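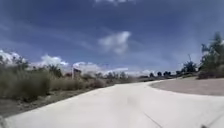

I started to walk in October, after the doctor in Kirnutholm said my blood pressure was "not yet a problem." I did not like the word yet. So I promised myself one walk every morning before work, without telephone and without music, and I want to write down how this went, because several of you asked me by mail.

The first week I was mostly bored. I am a person who likes to have a voice in the ear, a radio program or my sister who complains about her kitchen. Without it I heard only my own thoughts, and they were not very interesting. I made shopping lists in my head. I repeated an argument with the insurance company that I had already lost. On Friday I came home and told my husband that walking in silence is for monks.

But I had bought shoes for it. They are from Nijs, the small shop next to the station, and they were too expensive to leave in the closet. So I continued.
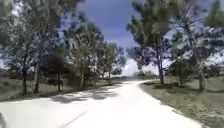
Sun and shade on the path.

In the third week something changed a little. I noticed that I had stopped to plan. For maybe ten minutes there was no list and no insurance company, and when I came back to my desk I could read a long document from the beginning to the end. That had not happened to me for a long time. I translate manuals for heating systems, and you can imagine that it is easy to let the eyes go over the lines without reading them.

I tried to find out if there is a rule for this, how long one must walk before the head becomes quiet. I found many articles with very certain titles, and they did not agree with each other. In the end I asked the people on the Skorkanent forum, where I normally only ask about grammar. 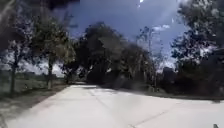

Willy Wuyts wrote back that I should stop measuring it, and that he had walked for 2 years with a step counter and remembered only the numbers. He gave his counter to his nephew and now he goes out until he feels like turning around. He also thinks that one should never walk with new shoes and a new idea on the same day, but I did not understand this part completely.

I took the first advice. My own counter is in the drawer, and the last number on it is 847, from a day when I went only to the mailbox and the bakery. I must admit that I missed it more than I expected. It is pleasant when a small machine says you did well.

What I did keep is the notebook. It is a cheap one from Ustau with 326 pages, and every day I write one sentence in it after I take off my shoes. Only one, also when I have more to say. 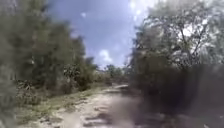 Some of the sentences are very poor. "Cold hands." "Thought about soup." One day I wrote a word in my mother's dialect which I had not used since I was a child, and I had to call her to ask how it is spelled. She said that it is not spelled, it is only said. We talked for an hour after that, and I was late with my manual.

My blood pressure I will have checked again next month. If the doctor still says yet, I will let you know.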